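About Nalham

Nalham is a workshop for desktop computer disassembly, refitting and parts recovery. We take in tower and small form factor machines from schools, offices and public bodies, open them, record what is inside, and return them to service or break them down into parts that can be used again. The company also runs a short bench course for technicians, described further down this page.

What we do

The work falls under two headings. Refit covers machines that will leave the building complete. Recovery covers machines that will not. Both begin with the same intake procedure, and a machine can be moved from one heading to the other until the memory and processor have been checked.

Intake consists of a label, a written record of the case model, and an external check of the ports and the power inlet. Machines with a swollen or crushed case are set aside and opened last. Storage drives are removed at intake and kept under a separate record. We do not reinstall a customer's drive unless the work order says so in writing.

Under Refit, the standard job is a clean, a change of thermal compound, a memory upgrade and a fan replacement where the bearing is noisy. Under Recovery, the parts are removed in a fixed order:

Side panel
Drives and drive brackets
Expansion cards
Memory modules
Processor cooler
Processor
Power supply
Motherboard
Front bezel and remaining cables

The order matters most at the processor. The cooler must come off before the retention lever is released, and the lever must be fully open before the processor is lifted. A processor pulled out with its cooler is recorded as suspect and is not sold, whatever the later test shows. Sockets with bent contacts are photographed under magnification and the board goes to the materials bin.

How the work is set up

Cases are worked on lying flat, open side up. Earlier benches had a rubber top, which held screws well but moved under the weight of a full tower. The current benches have a metal top with long gaps between the slats, and fixtures can be placed next to the case where the parts are needed. The drawback is that a dropped screw can lodge in a gap – technicians are asked to stop and find it before going on.

Fixture trays are kept separate from the case. We follow the tray scheme known in-house as Estard, after the first customer whose batch was done this way. An Estard tray has slots and raised features instead of open compartments, so that a part stands in one position and can be found again without looking through a pile. Trays are revised when a new part size comes in. The present scheme is revision 10. Older revisions stay in use for older case models and are not thrown out when a new one is issued.

Screws are sorted by thread before length. Mixed lots are not accepted from the bench. Case screws, drive screws and board standoffs go into separate cups, and any screw that does not match the case record is put in a fourth cup for the supervisor.

Benches, boards and fixtures

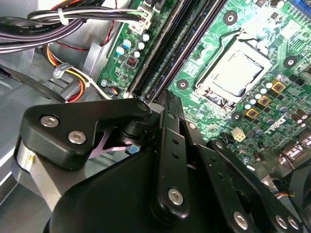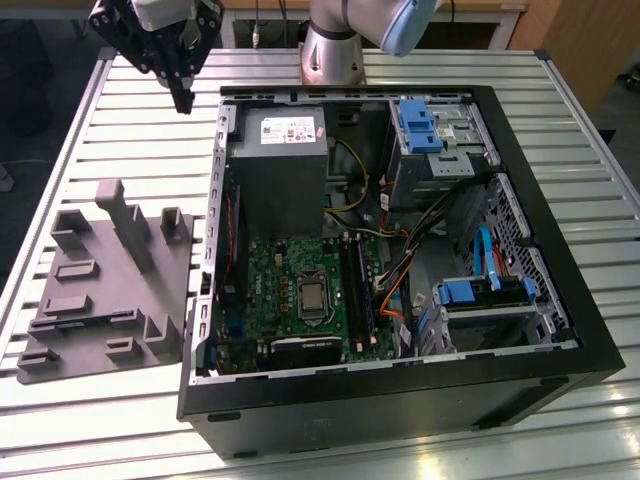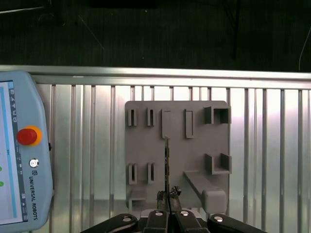

Static control is checked at the start of each shift. Wrist straps are tested before a case is opened, and the result is written on the shift sheet. Loose boards go into shielding bags as soon as they leave the chassis. Memory modules are handled by the edges and are never stacked, even in bags.

Records and returns

Every machine has one record from intake to dispatch. The record lists the parts found, the parts removed, the parts fitted and the initials of the technician at each step. Customers receive a copy with the delivery. In the last full year we closed 858 records, of which 21 were reopened at the customer's request. Most of the reopened records concerned front panel connectors fitted one pin out of position. The connector check was moved to a separate line on the sheet as a result.

Returned machines are accepted for 5 weeks after delivery. Please quote the record number on the label, which is on the rear of the case next to the power inlet. Machines without a label are treated as new intake.

The bench course

The course runs once a year, in July, and covers opening and closing a case, memory and processor handling, cable routing and record keeping. It does not cover soldering, laptop repair or data recovery. Participants work on Recovery machines only. There is a written test on the removal order and a practical test on a full strip-down and rebuild – both must be passed.

People and history

Nalham was set up by Daithí Flanagan, who had worked in office equipment maintenance and wrote the first version of the removal order as a one-page sheet. He still signs off each tray revision. Case and cable stock is supplied by Dretitz, and packing and delivery are handled by Ní Chonaill under a standing agreement. Questions about a delivery date should go to Ní Chonaill directly, with the record number. Questions about parts or test results should come to us.

We do not buy single machines from private individuals, and we do not sell parts over the counter. Requests for batch pricing should state the number of machines, the case models if known, and whether drives are present.

Page last revised 4/4/19.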